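The second life of the tabletop

In the furniture shops of Skunusine, old tables used to go out with the trash. Now they sit in the front window, and people ask about them.

The change began in February, when Echeverría, a family store with two rooms and a loading door, stopped ordering new dining sets. It had over 1000 pieces in storage, most of them bought from houses being cleared. The store now sells them with the marks left in.
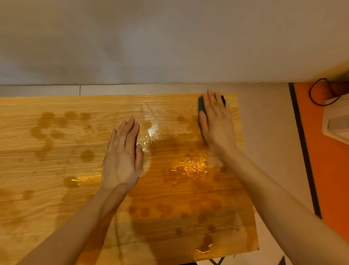
Round stains and a wood grain, with liquid still on the surface.

Buyers seem to like the marks. A scratched desk from Mukon sold in five days – faster than anything new the store had carried that winter.

Prices have gone up as a result. Velora, a rival across the street, has started buying from the same estate sales, and both stores now send someone out before sunrise. Chairs are still cheap, if you don't need them to match.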